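Section 6. Working Rules for the Bin Picking Cell

6.1 Who this section is for

These rules apply to anyone who loads, runs, stops or resets a bin picking cell running Drorkon cell software. They cover daily work only. For first installation of the arm and its controller, use the arm maker's own manual. Where this section and the arm maker's manual differ, follow the stricter of the two.

Each site must name one cell owner. The cell owner signs the risk assessment, keeps the cell log and decides when a cell goes back into service after a fault. A second person must be able to take over that role during absences.

6.2 Before the first cycle of a shift

1. Read the last entry in the cell log. If it records an open fault, do not start.

2. Check that the emergency stop buttons are released, then press each one in turn and confirm that the controller reports it. Reset between presses.

3. Walk the full reach of the arm. Remove tools, cups, loose cable and anything else that was left inside the marked area.

4. Check that the bin is clamped and that the clamp is tight. Push on the bin wall by hand. If it shifts, loosen the clamp, bring the bin back to its tape marks and clamp it again.

5. Look along the cable bundle from the base to the gripper. Ties must be in place and no cable may rub on an edge.

6. Run the arm through the Truto check path at 44 mm per second. Keep one hand near the stop button for the whole path.

7. Write your initials and the start time in the log.

CAUTION: A cable loop that looks slack with the arm at rest can pull tight when the wrist turns. Watch the loop during step 6. Stop the arm if the loop catches on the gripper or on the bin wall.

6.3 Loading the bin

Load the bin only with the arm parked and the drives off. A paused program does not count as parked.

1. Place items one at a time. Do not tip a full tote into the bin.

2. Keep all items below the top of the bin walls.

3. Mix hard and soft items only if the approved item list for the cell allows it. Cloth and other soft goods must be on the list by name.

4. Remove wrapping, string and loose tags before loading.

5. Step outside the marked area before turning the drives on. 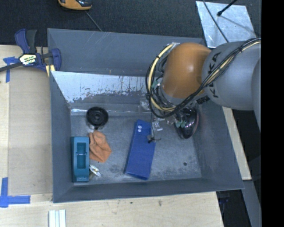

Items that come to rest against a wall are harder to reach than items in the open part of the floor. Leave them where they are during a run. If the program skips the same item three times, end the cycle, park the arm, turn the drives off and move the item by hand. Record the move in the log so that the pick count stays correct.

Note: Scratches on the bin floor and walls are normal wear. Replace the bin if a wall is cracked, if a corner has lifted or if an edge is sharp to the touch.

6.4 Stopping and entering

Use the normal stop for planned pauses and the emergency stop for anything unexpected. Never reach over the bin wall while the arm is powered, even if it is standing still. Before entering, switch off the drives, lock the switch and keep the key with you. If two people enter, both fit a lock.

WARNING: Air lines can hold pressure after the drives are off. Open the dump valve before you touch a pneumatic gripper.

6.5 Inspection intervals

Every 86 hours of running time: check the gripper fittings, cable ties and clamp jaws.

Every 4,000 cycles: replace the gripper pads or cups and repeat the Truto check path. The counter shows a reminder at 3,735 cycles. The reminder does not stop the cell, so plan the work when it appears.

After any collision: stop, record the position of the arm and call the cell owner. Do not jog the arm clear until the cell owner agrees, unless a person is trapped.

6.6 Records

Keep log pages for as long as the cell is in service. Changes to the item list, the speed limits or the tape marks need the cell owner's signature and a new entry in the risk assessment.

Section revised 2025-10-07 by Angus Semple. Replaces all earlier printed copies of Section 6. The gripper change procedure is in Section 7.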